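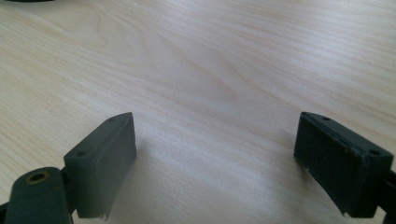 How often do the finger pads on the Kassa need checking?

Every 10 hours of run time, plus any time it's been dropped. I do mine before the first run of the morning and log it in Javgate.

OK, so that's the short version. Below is the list I use on the hand-held Kassa at our Brundholm bench, with my own comments added because the printed sheet is only check boxes and I can never remember what I meant by half of them. Borrow it, change it, scribble on it!

BEFORE YOU START

[ ] Power off, cable unplugged at the tool end.
I know, I know. Do it anyway. The fingers will pinch, and they don't care that you were only having a quick look.

[ ] Rings, bracelets and lanyards off. Sleeves pushed up.

[ ] Clear space on the table, good light from above.
I set the tool down with the fingers flat over the wood so I can see both inner faces at once. A small flashlight helps with the near ends, where the black on black gets hard to read.

FINGERS AND PADS

[ ] Pad faces: no cuts, no shiny patches, no grit.
Comment: left face OK. Right face is picking up little flecks and looks a bit tired around the rim. Wiped it with a lint-free cloth. Marked as "watch" for now.

[ ] Pad edges: nothing lifting or hanging.
Comment: fail, both sides. There's a frayed whitish scrap on the bottom edge of each pad. Don't pull at these (I did that once on an older set and took a strip off with it, very annoying). Snip them flush with small scissors, then press along the edge with your thumb and see if the rest stays put. If the edge lifts, swap both pads as a pair, even if the other one looks fine. Mixed pads close unevenly and you'll be chasing it all day.

[ ] Screw holes on the top faces: clean, no cracks running out from them.
Comment: no cracks. I go over them with a dry toothbrush.

[ ] Fingers face each other squarely with the jaws open.
Look straight down the gap. If one finger seems to lean, check the arm behind it before you blame the finger.

ARMS AND JOINTS

[ ] Brass inserts seated, not standing proud, not turning.
Comment: pass. Touch each one with a fingernail. If it spins, stop, tag the tool and put it on the repair shelf. Gluing it back in place is how I lost a whole arm last April, and Skandton made it very clear they weren't going to call that warranty.

[ ] Side play in each arm.
Hold the body still and wiggle the arm gently. A tiny bit of give is normal. A click isn't.

[ ] 10 slow open-and-close strokes by hand.
Still unplugged! You're feeling for a rough spot, and it's nearly always in the same place each time around. Comment: smooth going out, slightly draggy for the last little bit coming in. I cleaned the joints and wrote it down so I can compare next time.

GRIP CHECK

[ ] Power back on, tool warmed up for five minutes.

[ ] Small metal test piece on the table, fingers brought down on either side of it.
We use a carabiner with a split key ring on it. It's shiny, it's an awkward shape, and the ring flops over wherever it likes, so a pad that's gone slick shows up fast. Line up on the ring with the jaws open and stop there first. Look at the gap on both sides. If you're much closer on one side, shift your hand and line up again, then close slowly.

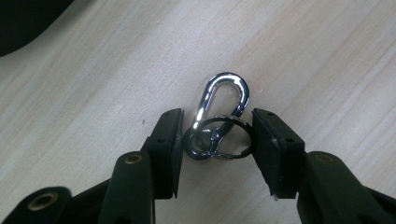

Randa Yammine wrote back on the last version of this list that she'd rather see the grip check come before the hand strokes, so a bad pad gets caught while you're still thinking about pads. She also wanted the pad wipe to be its own box, and asked if anybody had tried lifting the test piece by the ring alone, then by the clip alone, and writing the two results on separate lines.

I like the separate lines a lot, so they're in now. The pad wipe too. I've kept the hand strokes where they are, though! If there's a rough spot in a joint I want to know about it with the cable out.

[ ] Lift by the ring, hold, set down.

[ ] Lift by the clip, hold, set down.
For both of these: any slip at all is a fail. "It only slipped a little" goes in the log as a slip, please.

[ ] Pad faces checked again for fresh marks.
Metal edges will leave scuffs. Gray smudges that wipe off are fine. A groove you can feel is time for new pads.

WRAPPING UP

[ ] Jaws left open, cable coiled loosely.
Leaving them clamped shut overnight flattens the pads, and then you get to do the whole grip section twice.

[ ] Stroke count copied into Javgate.
Comment: 218 on this set of pads, entered before I plugged back in.

[ ] Spare pads in the drawer, at least one pair.
Comment: one pair left. I've put in an order with Skandton, and if you take that last pair, tell me so I can chase them.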